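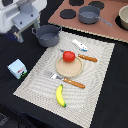
Toy kitchenware

Toy kitchenware is the general name for small-scale copies of pots, plates, cutlery and food made for children's play. It is sold in sets or as single pieces, and is used with a toy cooker, at a play table or on the floor. The term usually covers cookware, tableware and play food. Table linen such as mats and cloths is sometimes counted as well, although many families and nurseries simply use full-size linen from the household cupboard.

Contents
1 Cookware
2 Tableware
3 Play food
4 Mats and cloths
5 Laying a play table
6 Makers
7 Care and storage
8 See also

Cookware

The most common piece of toy cookware is the two-handled pot. It is normally low and wide, with a looped handle on each side so that it can be lifted with both hands. Dark grey is a usual colour, in imitation of real non-stick and cast-iron pans. Lids are supplied with some pots, but are among the first parts to go missing, and many sets are sold without them.

Frying pans and saucepans with one long handle are also made. These tip over more easily than two-handled pots when something heavy is placed in them, and sets for younger children often leave them out.

Tableware

Plates in toy sets are generally round with a slightly raised rim, which keeps rounded food from rolling off. Tan and other wood tones are popular. A plate that holds a single tomato or a piece of fruit is considered large enough for most play.

Cutlery follows the pattern of full-size kitchen cutlery. A familiar type has a silver-coloured head or blade and a brown handle with small pale dots along it, copying the rivets of a real knife handle. Knives and forks of this type are made to match. Toy knives have no cutting edge, and where a set includes play food in halves, the knife is pushed between the halves to part them.

Play food

Fruit and vegetables make up the greater part of most play food ranges. The tomato and the banana are found in nearly all of them, as both are easily recognised by shape and colour alone. Tomatoes are moulded as near-round, glossy red pieces. Bananas are yellow and curved, often with some green at the tip and a brownish stem.

Packaged goods are represented by small boxes, cartons and bottles. Boxes with a peaked top are made in imitation of drinks cartons and carry a small printed design. In play they may stand for milk, juice or anything else the child needs at the time.

Mats and cloths

A mat marks out the place to be laid and stops hard pieces from sliding on a smooth table. Woven mats in beige or cream are widely used. Those with raised ridges grip well, but light cutlery can sit unevenly across the ridges. Fringed and scalloped borders are decorative and catch on handles if the mat is pulled.
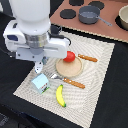
Tomato on a round plate, with a fork, a small pale blue box and a banana on a woven cloth.

Laying a play table

There is no fixed rule for laying a play table. A usual order is to put down the mat, then the plate in the middle, then the cutlery, and to add food last. Cutlery may go to either side of the plate, or above and below it. The pot is kept towards the back of the mat so that the front is clear for eating.

In nurseries the activity is often used to teach the names of objects and words of place such as "on", "beside" and "behind". Fadime Kaplan, in a handbook for nursery staff, recommends starting with one plate, one piece of cutlery and one piece of food, and changing a single item each time the table is laid.

Makers

Toy kitchenware is made by both large toy firms and small workshops. Brikel began with wooden plates and bowls and later added riveted-look cutlery; its trade list runs to 76 pieces. Lobo is known mainly for play fruit. Drotaten sells mixed boxes, the largest of which has 70 parts, and brings out its new range each October.

The collector Selim Aksoy has recorded 1,721 separate items of toy kitchenware in his printed catalogue, of which 351 are vegetables. The catalogue does not cover linen.

Care and storage

Plastic pieces can be washed by hand in warm water with a little washing-up liquid. Wooden plates and handles should be wiped with a damp cloth and dried at once, as soaking may raise the grain or loosen the handle. Painted pieces should be checked now and then for flaking. Woven mats are best stored flat, and may be shaken out or brushed between the ridges.

Sets are commonly kept in a shallow tray or an open basket. Cutlery is easily lost among larger pieces and is often given a separate bag.

See also

Doll's house furniture
Play food
Tea set
Toy cooker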